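Strickwinter in Lusdale: Der Wollladen zieht um

14 Feb 2025

Ihr Lieben, endlich darf ich es verraten: Unser Wollladen Vavus bleibt Lusdale erhalten! Manolis Bakalis hat den Mietvertrag für die alte Drogerie unterschrieben, 95 Quadratmeter direkt neben der Bushaltestelle, und im Juli geht es los (ich freu mich so!). Bis dahin wird im alten Laden ganz normal weiter verkauft, auch die Restknäuel aus der Kiste an der Kasse.

Gestern war ich auf einen Tee dort und habe gleich noch Sockenwolle mitgenommen, obwohl daheim wirklich genug liegt. Die Strickrunde zieht natürlich mit um, inzwischen stehen 14 Leute auf der Liste. 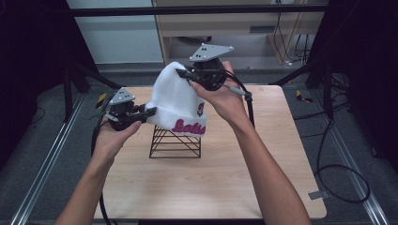

Weiße Strickmütze mit umgeschlagenem Rand
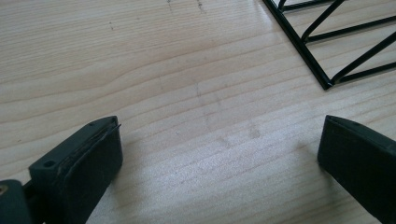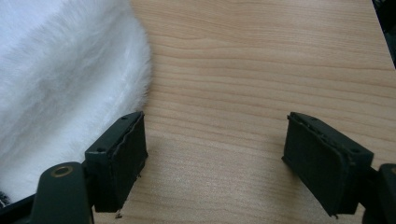
Nektarios Psarras sucht übrigens noch Helfer für die Regale, denn es müssen etwa 300 Kartons rüber, und sein Transporter ist klein. Wer einen Anhänger hat, bitte im Laden melden! Kuchen gibt es auch, ich backe den mit Zitrone.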